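Caltari Low Two-Door Cabinet, wood grain finish

Sold by Magnusson Office Interiors

Somewhere in every office there is a heap of paperwork that has been "going in a cupboard" since the spring before last. The Caltari is the cupboard. It has two doors, a broad flat top and a wide shelf across the middle, and it sits low enough to stand against a desk without getting ideas above its station.

We sell it mostly to people with binders. You know who you are. Big blue ones, with a white label on the front that somebody fully intends to write on.
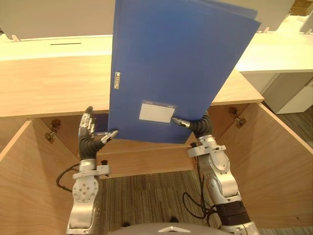
Birnport showroom, July

Both doors swing right out to the sides, so you can get a fat folder in with two hands and no scraped knuckles. Each door hangs on metal hinges that can be adjusted with an ordinary screwdriver, and you will want to do this once, about a week after delivery, when the load has settled and one door has begun to sit a whisker lower than its neighbour. It takes five minutes. Kevin Giraldo in our fitting team claims two, but he has had practice.

The shelf is fixed. We are asked for a movable one roughly 16 times a month and the answer is still no, as a fixed shelf stays straight under paper and a movable one eventually looks like a hammock. Paper is heavy. If you have ever moved house with books you won't need telling.
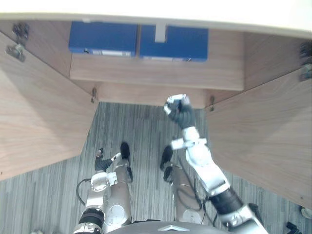 Storage and Filing, page 81

Binders can lie flat or stand up, according to taste and how tall yours are. Measure the tallest first, please, including any rings or tabs that stick out. Our returns desk at Fadham has a thick file of correspondence on this subject, and it is kept lying down.

The grain runs in a light, warm tone that gets along with white desks, cream walls and most carpets. It doesn't match oak. It doesn't match beech either, whatever your facilities manager tells you. Wipe it with a damp cloth and dry it afterwards, and keep polish well away from it.

On top there is room for the things that are on their way in or on their way out.

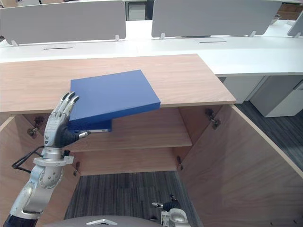 A folder left up there for a day or two does no harm, though in our experience it soon attracts a second folder, then a mug, then a plant. The surface will cope with all of them. Put something under the plant.

Delivery and fitting

Cabinets arrive assembled, doors taped shut. Allow 9 working days for Birnport and Fadham, longer if you live up a hill. We carry to the ground floor as standard and upstairs by arrangement, which means ringing us before the van has left.

Guarantee: 5 years on hinges and shelf. Coffee rings are your own affair.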